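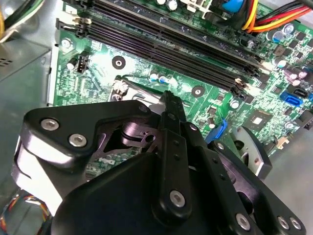

Figure 3. Wrist view of the memory task: gripper over the board, four empty memory slots behind it.

5. The memory task

5.1 Why a desktop computer

Of the chores in our set, seating a memory module is the one that visitors to the lab assume must be solved. It takes a repair clerk a few seconds. The parts are rigid, the slots are straight, and the board is screwed to its chassis and has no wish to go anywhere. Next to folding a fitted sheet (Section 4), it looks like a holiday. We scheduled it for February on the theory that it would let us catch up.

The task came to us from the refurbishing bench at Grukside, where used office machines are stripped, cleaned, tested and sold again. The bench handles a mixed stream of desktops, and no two crates hold the same models. A fixed automation cell is therefore out of the question, and a general-purpose arm is exactly the sort of thing people in our field like to promise. Wendelin Baumgartner, who ran the bench while we took notes, described the job as "the part I do while thinking about lunch." We adopted this as our informal definition of human-level performance.

One trial consists of picking a module from a tray, bringing it to a named slot, matching the notch to the key, and pressing until both ends are seated. The board stays in its case throughout. We resisted the temptation to take it out and lay it flat on a mat, as several earlier studies have done, since a machine that can only repair computers that have already been taken apart is of limited use to anyone.

5.2 What the wrist camera has to work with

Figure 3 shows the view from which the policy must choose its next motion. Much of the picture is gripper. The finger rises through the middle of it and hides part of the CPU socket bracket, and the lower part of the view is given over almost entirely to black metal. A person leaning over the same case would move their head. The wrist camera moves only when the wrist does, and the wrist has other obligations.

The slots themselves are easy to find. They are long, dark and parallel against the green of the board, and our detector located them in nearly every starting view. Telling one from another is harder. In the view of Figure 3 the uppermost slot runs out of the picture, so a policy that counts from the top is counting from something it cannot fully see. Early versions of the Fernar policy dealt with this by treating whichever slot was closest as the correct one. This is a sensible approach to parking and a poor one to memory.

Cables are the other difficulty. There are bundles at the upper corners and another at the lower left, and none of them appears in the board model we gave the planner. Cables shift between trials, and every machine on the bench has its own arrangement. Kulsoom Bhutto proposed tying them back before each run. We voted this down on grounds of realism and regretted it by the afternoon.

5.3 Procedure

We compared two policies. Fernar was trained only on the teleoperated demonstrations collected for this paper, 3545 in all, of which 253 cover the memory task. Nimico used the same demonstrations and added force readings at the wrist. Each policy ran 30 trials with the chassis turned to a new angle between trials, so that the slots ran diagonally, crosswise or lengthwise in the camera view. Rizwan Bangash reset the case after every attempt and kept one hand near the stop button. He was also the judge of whether a module was seated, using the standard bench method of pushing on it with a thumb.

A trial ended when the policy declared itself finished, when the contact force passed the limit, or when Rizwan did. The limit was set well below the force at which Baumgartner told us he would start to worry about the board. It was also, as we discovered, not far above the force needed to seat a stiff module. The window between success and damage is one that people find by feel, and they are bad at writing it down. We asked three bench workers how hard they push. Their answers were "firmly," "not too firmly," and a demonstration.

5.4 What happened

Neither policy is ready for lunch. Fernar usually brought the module to the right part of the board and often to the right slot. It then tended to come down with one end slightly ahead of the other, meet resistance, and conclude that resistance meant success. Under the thumb test most of these modules rocked. Visually they looked fine, and the policy reported them as fine, with high confidence.

Nimico did better once contact was made. With a force signal available, it learned to back off, shift a little along the slot, and try again, and its seated modules stayed seated. The cost was time. A typical successful trial took longer than it took Baumgartner to populate an entire board, label the case, and ask whether ours was still running.

The most common failure for both policies came before insertion. On the approach, the module and the fingers together covered the far end of the slot, and the final few centimeters were traveled on memory, in the other sense of the word. Small errors in grasp angle that would be harmless when putting a cup on a shelf were enough to miss the slot. Retention latches caused a smaller share of the trouble: neither policy had a reliable habit of checking that they were open, and a closed latch is a very effective argument against a memory module.

5.5 Would a second camera help?

Probably. Folke Skjelbred repeated a short series with an overhead view added, and the approach errors became less frequent. The pressing errors did not change. We leave a full comparison to later work, partly for reasons of scope and partly because the overhead mount was borrowed back for the dishwasher experiments in Section 6.

Amna Chaudhry has suggested that the module be regrasped lower, near its corners, the way a person holds one with two hands. Our arm has one hand. The Afolabi cell on the floor below has two, and we have asked for a week on it. Until then, the bench at Grukside continues to seat its memory by thumb.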